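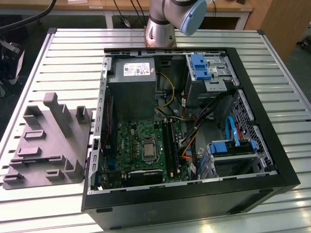

我一直觉得，旧台式机是这个年代最后一种愿意让你看肚子的家用电器。手机打不开，平板打不开，新买的笔记本翻过来找半天，连颗螺丝都藏在胶垫底下，可是一台老机箱，侧板一卸，往桌上一放倒，什么都朝着你！电源在哪儿，主板在哪儿，硬盘那根蓝色的线怎么拱起来又弯回去，一眼就明白。我尤其喜欢光驱架上那个亮蓝色的塑料卡扣，说不清为什么，大概是因为它摆明了是给人用手去碰的。架子本身是银色的金属，偏偏这里给你一块蓝色，意思就是：来，从这儿下手。

我前阵子在朋友圈里说想写写拆电脑的事，底下马上有人问，都2019年了，谁还要台式机啊。问得也没错。我表妹换过的笔记本加起来，能在书架上排一层，每一台都是“卡了”就扔抽屉。问她哪里卡，不知道。打开看过吗，没有。我也不怪她，那东西本来就没打算让她打开。

可我还是想替这种又大又笨的铁盒子说几句话。

一、看得见的东西才学得会

我学会认零件，靠的不是书。当年我在一家叫Lambrechts的小维修铺里打杂，老板Hendrik Postma话很少，教人的办法就是把机箱往你面前一推，让你自己看。看什么呢？看线。他说线是会说话的（这是他原话，我当时觉得有点玄）。黄的黑的从电源出来，往哪儿走，顺着摸过去就知道谁在吃电；数据线从硬盘出发，另一头总得有个着落。我头一个星期几乎什么都没修，就蹲在那儿顺线，蹲得腿麻。

现在回头想，那真是最好的入门课。网上的教程我也看，三维动画做得漂亮极了，零件飞来飞去自动归位，看完什么都没留下。手指头没碰过的东西，脑子是不认账的。内存条两头的卡子要按到什么程度才松，插回去要听到哪一声才算到位，这些话写在纸上，谁看谁糊涂，自己按一回就懂了。

二、乱一点没关系

这一条肯定有人要跟我吵。如今流行的机箱都讲究“走背线”，线全藏到后面，正面干干净净，再配上灯，放在书桌上像个鱼缸。好看吗？好看。我也站在店里看过好久。可是你真要换一块硬盘，就得把背后那一大捆扎带全剪了，换完再一根一根扎回去，忙一下午，心里骂骂咧咧。

老机箱不跟你来这套。线就从中间过，斜着过，绕着过，橙的蓝的混在一起，难看是难看了点，想拔哪根伸手就能拔。我家厨房也是这个道理，常用的锅铲挂在外头，客人来了说有点乱，可是炒菜的时候我从来不用翻抽屉。给人看的整齐和给手用的整齐，我站后面那一边，而且越老越站得稳。

当然也有个限度。线不能搭到风扇上，这个没得商量。我见过一台Brindel的老机器，主人抱来说声音像拖拉机，打开一看，一根电源线正蹭着扇叶，外皮都磨毛了。拿扎带一勒，安静了。收他20块，他还嫌贵，唉。

三、塑料卡扣是个好发明
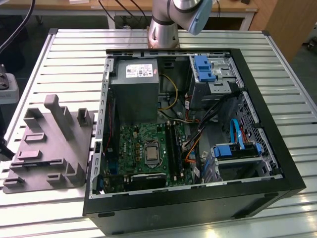 四、“不值得修”这句话说得太快

我最烦的就是这句。柜台后面的小伙子连盖子都没开，看一眼型号，张口就是“不值得修，换新的吧”。去年11月我陪邻居去Plillside那家店，新机器标价1049，她站在那儿算了半天，脸都皱了。我说你先抱回来，我给你看看。结果呢，积灰，外加一条内存接触不好。橡皮擦一擦金手指，吹吹灰，又开机了。她高兴得非要塞给我一袋橘子。

我不是说什么都该修。真烧了主板的，电容鼓得像小馒头的，配件比整机还贵的，那就让它体面地退休，拆下能用的，剩下的送去回收。我只是希望大家在说“不值得”之前，先把侧板打开看一眼。花3分钟，好不好？看一眼又不收钱。里面很可能只有一团灰，或者一根松了的线。

还有一层我总想跟人唠叨。东西打开过，你对它的态度是会变的。以前它卡了，你拍它一巴掌，现在它卡了，你会想是不是哪里热了，硬盘是不是快满了。我母亲快七十了，从前见了机箱绕着走，有一年过年我拉着她一起清灰，她戴着老花镜，捏着毛刷，嘴里念叨“这个是电源，这个不能碰湿的”。后来她自己打电话给我，说机器又响了，她已经断了电，打开吹过了，问我下一步干嘛。我那天得意了一整天！

五、想试的人，听我几句

先拔电源线，等一会儿再动手，机箱放倒，别立着拆，立着拆螺丝掉进去你会哭的。找个够大的桌子，螺丝拿小碟子装，大小分开。拔线之前用手机拍张照，拍清楚一点，别嫌麻烦。电源盒子本身不要拆，那个真的危险，坏了就整个换。

第一次什么都别修，看看就行。顺着一根线，从头摸到尾，再换一根。要是家里没有旧机器，去二手市场转转，我在Himness那边的旧货摊上见过100块一台的，能不能亮另说，拿来练手足够了。买回来记得先擦擦外壳，那种摊子上的灰，啧，洗手要洗两遍。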